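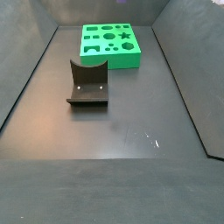

Photo: Plareck Image Library

WHY THE LID DOESN'T FIT
A report on matching parts in the home
Year 11 Design and Society project, Grarnville
Submitted 28/04/2018

1. Where the topic came from

My original topic was the future of transport. My teacher wrote "bit big?" in the margin, so I went home to think of something smaller and was hit on the foot by a plastic lid. It had come out of the cupboard over the kettle, where my family keeps its food containers in what my mother calls an arrangement. I tried the lid on every container in there. It fitted none of them, although it came close enough on two to be annoying.

The question for this report is why households end up with parts that don't match, and whether anyone has ever managed to stop it happening.

2. A short history of things fitting

For most of history, parts were made to fit one particular other part. A cooper made a lid for a barrel and a joiner cut a tenon for a mortise, and if you swapped two of them around you got a draught. This was fine as long as the person who made the thing lived up the road and could be shouted at.

The local example is the Grarnville flour mill, which opened in 1832. According to the display at the town museum, the first miller sold flour in tubs he made himself, no two quite alike, and customers had to bring back their own tub with its own lid. The display has one tub and one lid. They do not belong to each other. I asked at the desk if this was deliberate and was told it was "under review".

Mass production was meant to fix all this. Once parts are made to a set size, any lid should fit any tub, and you can lose one without losing both. It works very well for light bulbs and most screws. It works less well when each company picks its own set size and then changes it every few years so the new range looks fresh.

3. Fit and tolerance

Tolerance is the amount a part can be wrong and still be right. A peg cut to exactly the size of its hole won't go in, because there is no room left for it to move. A peg cut much smaller goes in and then rattles. Somewhere between the two is the gap the designer wants.

Shape matters as well as size. A round lid goes on any way you turn it. A square one goes on four ways, and a rectangle only two. A more unusual outline may go in just one way, which is good if you want to prevent mistakes and bad if you are in a hurry.

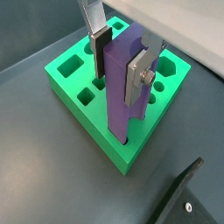
Figure 2. Purple piece with a curved notch, upright in a slot in a green block.

Food containers mostly use soft plastic so that the lid can stretch over the rim and cover up small errors. The trouble is that soft plastic also changes shape in the dishwasher. A lid can leave the factory within tolerance and be well outside it by October.

4. The survey

I surveyed 14 households on my street and the next one over. Each was asked to empty the container cupboard and pair up what they could. I then wrote down what was left.

Every household had leftovers. Most had more spare lids than spare bottoms, which supports my neighbour's view that bottoms go to work with people and lids stay home. In 5 households the person answering the door said the leftovers belonged to someone else in the family – usually someone who was out.

The most common brand was Martinelli, whose round containers come in two sizes so similar that I measured them twice. The lids do not swap. One household had switched entirely to glass jars from Clirkska and was very pleased about it until we found the box of old lids behind the jars.

I also asked why people kept parts that fitted nothing. The usual answer was "just in case". When I asked in case of what, the interview tended to end.

5. Problems with the method

The sample was small and all of it lives within walking distance of me. A proper study would want 1000 households and somebody else to knock on the doors. Two people tidied the cupboard before I arrived, which spoils the data, and one gave me a bag of lids to take away, which spoils it further. I have left those lids out of the results for my own house, where they now are.

6. Findings

Spare lids build up because containers are bought a few at a time from companies that don't share sizes, and because throwing out a good lid feels wasteful. Buying one range and sticking to it would help. My family has agreed to this in principle and has since bought a different range, as it was on special.

The lid that hit my foot is still unmatched.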